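Workshop > Builds > Tabletop arm > Gallery

Wrist camera gallery, tabletop arm build

Posted Feb 22, 2026

The arm lives on a wooden table in the back half of our shared workshop in Brullton. It started in December as a kit frame from a closing-down sale, and most of what was bolted to it then has been replaced. The controller is a Tseng board, the second one, after the first lost a motor channel. The gripper has been rebuilt twice. I call the whole thing Dritolden, which was the name on the crate the frame came in.

This page is for the camera at the wrist. It saves a still each time I press a foot switch, and there are 1048 of them on the drive so far. Most are table. I am putting them up slowly, starting with cables, since cables are what I want the arm to sort. The workshop has a drawer full of them and finding the right one takes longer than it should.

Cables are hard for a small gripper. They bend away from the fingers, they hook on each other, and a black cord against another black cord gives the software very little to work with. Glare off the table finish does not help. I have been driving by hand until I have enough labeled stills to try anything else.
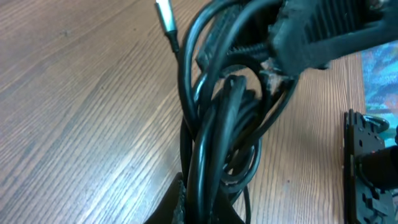

Black cables in a tangle on the table, silver connector at upper left, finger pad at the bottom.

I like this one for the connector. The metal shell is easy to pick out against the wood, and the short sleeve under it shows which way the cord runs. My labels now mark connectors first and cords second. The thick cords get their own label, separate from the thin ones.

Settings, for anyone building something similar: the wrist joint is limited to 69 degrees either way so the camera lead does not wind up. Grip force is set in steps, and I use 13 for cords. Higher than that and the servo gets warm after a few minutes.

So far 158 stills are labeled. The labeling tool is Fandex, which runs fine on the old workshop laptop if nothing else is open. Next on the list is a shade for the lamp, then a softer pad for the left finger. Wiring notes are on the build page.

14 comments | 22 shares

This site uses cookies to remember your settings. Accept | Manage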